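# Forks, and other things that bend

*Kitchen notes, 2022-09-28*

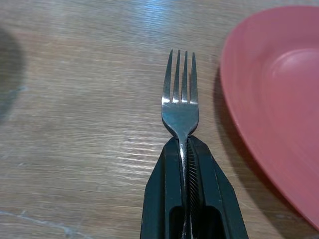
Cutlery gets less attention than any other tool in the kitchen, considering it's the only one we put in our mouths. I own 20 forks and would trust perhaps half of them with a baked potato. The trouble starts at the tines. On a slender four-tine fork like this one, the leftmost leans outward a little and the one on the far right stands a touch taller than its neighbours, and you'd never notice until you looked at it tines up against a pale wooden table. My own forks are a good deal worse, having spent years opening tins of paint.

## Straightening a tine

Stainless steel will forgive you two or three bends and then it snaps, so decide early whether the fork is worth it. If it is:

1. Wrap the fork's head in a folded tea towel, leaving the bad tine poking out.
2. Slip the tine into the barrel of an old metal biro with the insides removed. Pliers work too, but put a scrap of leather in the jaws or you'll have tooth marks for ever.
3. Push slowly, and a hair further than you want. It will spring back.
4. Sight along it from the handle end. Repeat, or give up and call it a gardening fork.

Evie Ellwood, who once shared a kitchen with me and has still not apologised for the ice cream, does this with her bare thumbs. I don't recommend it.

## Getting the shine back

For everyday dullness, line a washing-up bowl with foil, shiny side wherever you like (people argue about this), and add hot water and a spoonful of bicarb. That's for silver and silver plate. Stainless wants only a damp cloth, a dab of bicarb paste and some rubbing in the direction of the handle. Rinse, then dry straight away – air drying is how you get the spots back.

Always do the gaps between the tines. A strip of old cotton pulled back and forth like dental floss is the best thing I've found, and it will show you things about your dishwasher you'd have preferred not to know.

## Storage

Handles all one way, heads all the other. Florence Gauthier stands hers in a jar with the tines up, which looks charming and makes reaching for a spoon a small act of courage. I use a drawer. If yours rattles, cut a piece of cork matting to fit.

I'll do the good knives in December, when the sharpening stone comes back from my sister's.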